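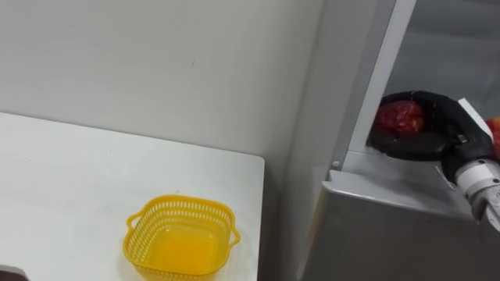 Plastic household basket

A plastic household basket is a light, open-topped container used around the home for carrying, sorting, draining and keeping all sorts of everyday things, from clothespins and onions to bath toys and mending. It is usually made in one piece, and its walls are very often pierced with holes or slots, which save material and let air move through whatever is inside. Small baskets tend to have a pair of handles at the sides, while larger ones may have a rim that can be gripped almost anywhere.

Background

People have been weaving baskets from willow, reed, grass and split wood for many thousands of years, and the plastic kind is a very late member of a very old family. For a long time after it first appeared in stores it borrowed its looks from its older relatives, and a good many plastic baskets still carry a pattern of crossed strands on their sides, even though nothing in them has been woven at all. Others gave up the imitation early on and settled for plain rows of square or rectangular openings, a style that is easy to rinse clean and that many families came to think of as the ordinary kitchen basket.

Manufacture

Most baskets of this type are made by injection molding. Pellets of plastic, commonly polypropylene or polyethylene, are melted and pushed under pressure into a steel mold, where they cool and harden before being pushed out again. The walls generally lean outward a little, partly so that the basket will slip free of the mold and partly so that one basket will nest inside another, a great kindness to anybody who has to ship them or find room for them in a closet. Color is mixed in with the pellets, so a scratch does not show a different shade underneath.

The Dristura works at Vurkatitz, a small maker of housewares, sold its square basket in 2 sizes and packed it for shops in lots of 1000. Its best-known line, the Myung, came in bright single colors and was listed in the company catalog as number 610, with a matching lid offered separately as number 529. The lid never sold nearly as well as the basket, and it was dropped after a few seasons.

Use in the home

A basket with a solid floor will hold small items that would fall through an open one, and it catches crumbs and loose onion skins, too. One with holes in the floor is better for rinsing vegetables or letting wet things drip. Many households keep several and move them cheerfully from job to job, so that the basket that held the potatoes in winter may well be out in the garden by June, full of beans.

Care

Warm water, dish soap and a soft brush are enough for nearly all cleaning. Long months of strong sunlight can fade the color and make some plastics brittle, with cracks often starting near the handles.

See also

Bekwood baskets
Colander
Storage bin

Page last edited 31 May 2021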